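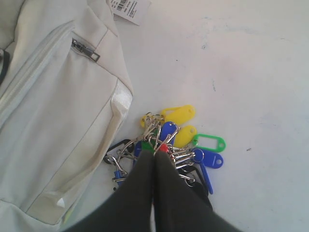

Keeping foreign news clippings at home (and still having a kitchen table)

I've been saving newspaper clippings on foreign affairs since the Berlin Wall came down, and for most of those years they lived in grocery bags under the bed. My husband put up with it until the bags started coming out into the hallway. A few people from the Crichton discussion group asked how I keep it all now, so I'm writing it down once and you can pass it around.

Cut first, read later. I used to read the whole paper and then go back for the scissors, and by then somebody had wrapped fish in the article on the grain talks. Now I tear out the entire page at breakfast, put it in a shallow baking pan on top of the fridge, and trim everything in one go after supper. Long-bladed sewing scissors are best. Wash the newsprint off your hands before you touch a light-colored wall - ask me how I know!

Write the date and the paper's name in pencil, in the margin, right away. A piece about a ceasefire is close to useless ten years on if you can't tell which ceasefire it was. Ballpoint goes through to the other side and felt tip spreads.

Newsprint turns yellow and brittle because of the acid in it, and it'll stain whatever it lies against. For the things I really care about (my 1991 front pages, mostly) I make a photocopy on acid-free paper and put the original behind it in a folder. Keep them flat and in the dark. A bedroom closet beats the attic or the basement by a mile. No tape, ever. No rubber bands either, they go gummy and then they go hard.

Sorting. I tried sorting by country and gave up over Yugoslavia. You file things under one name and then there are several names and you spend a whole weekend moving paper. What works for me is sorting by quarrel: one folder for a border dispute, one for a set of arms talks, one for a sanctions story, with every country involved written on the tab. Mal-soon Hwang does hers strictly by year and finds things faster than I do, so take your pick. Her folder on the two Koreas is as thick as a loaf of bread and she still goes back to the 1953 armistice for everything.

For boxes I buy the plain lidded ones from Skemance in Nurnport. They aren't fancy but they stack, and a full one is still light enough for me to lift down. Don't pack a box so tight that you have to yank a folder out, that's when the edges tear.

Maps are a separate headache. Old fold-out maps split at the creases, and an old map is exactly what you want when two governments are arguing about where the line used to run. Unfold them, lay them under a clean sheet of paper and some heavy books for a week or so, then slide them flat under the bed between two pieces of mat board. If you must roll a map, roll it around the outside of a tube and not inside one.

Musty clippings can go in an open box, set inside a bigger closed box with a dish of baking soda at the bottom. The soda shouldn't touch the paper. Give it a week or two and sniff again. If there's fuzzy mold on something, copy it outdoors with your phone and throw it out, however good the article was.

About treaties: don't print them! I printed one whole trade agreement with its annexes, about 1,050 pages, and used up a winter's worth of ink on tariff tables for things like frozen peas. Save the file, print the pages you argue over, and write on the top sheet where the rest is kept.

One more on scrap. What's left of the paper after cutting is good for windows, with a splash of white vinegar in warm water, and for stuffing wet boots overnight. I also line the compost pail with it. Check both sides of the page first. I once cleaned the bathroom mirror with the second half of a very good piece on Cyprus, and the library in Crichton had to find me another copy.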